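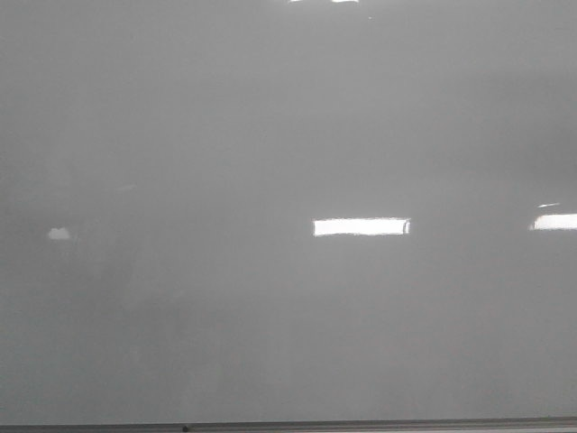 Drukeo Launch Notices is a table of press announcements put out by small social networking apps in the weeks before and after they opened to the public. There are 3068 rows, one per announcement, in English. Most of them promise a friendlier internet by August. We collected them to study how founders write about sign-ups, identity checks and money, and on the last of these the sources are modest. Read down the revenue column and you get something like the gray surface at the top of this file: smooth, glossy, not a word written on it, and a good deal of light bouncing off. We left the column in. Someone may want to study the absence.

Contents

notices.csv has the announcements themselves
apps.csv has one row per app, with former names
claims.csv has user counts as claimed, with the wording kept
NOTES.txt has the arguments we lost with ourselves

Join the first two on app_id. Do not join on app name. Apps in this business change names the way other people change phone cases, and Zitovix was at various points a dating app, a neighborhood board and a "trust layer." All three are the same app_id, and the old names are listed with a pipe between them.

How it was collected

We started with 4000 notices pulled from trade newsletters and the apps' own press pages. Exact copies went first. Then came near copies, where a newsletter had changed the headline and gone to lunch. What remained was read by a person, at the Wattanapong office, mostly after 4 p.m., and the late rows have more typos in the comments field. 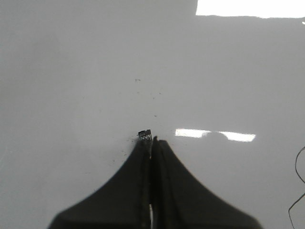
Fields worth a warning

claimed_users: a number, if the notice gave one. "Thousands" is stored as text in claimed_users_raw and left blank here. So is "a growing family."

verified: yes, no, or unclear. Yes means the notice says the app checks who its users are. It does not mean we checked the checking. Cosura announces verification in one notice and announces it again, as new, in the next. Both rows say yes.

stage: one of eight values, from "idea" to "closed." The founders' own word goes in stage_raw, where you will find "pre-launch launch" and "soft beta relaunch." We mapped both to "testing" and slept fine.

tone: hand labeled on a sample of 400 rows. The labels are calm, excited and very excited. Calm is rare enough that you should not train anything on it.

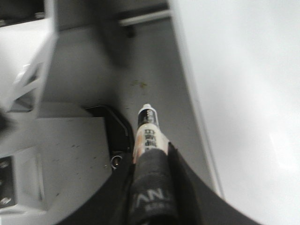
Blank tone means the row was outside the sample. Several people have read it as calm, and their charts showed an industry we did not recognize.

Known problems

Dates are month only. Funding amounts are in whatever currency the notice used, unconverted, and a few notices use two. Apps that never sent out a press notice are missing entirely, including, we suspect, some of the good ones.

Changes

1.2 fixes the broken quotes in apps.csv
1.1 broke them

Send corrections through the issue tracker with the row id. If your app is listed as closed and is still open, include a link that loads.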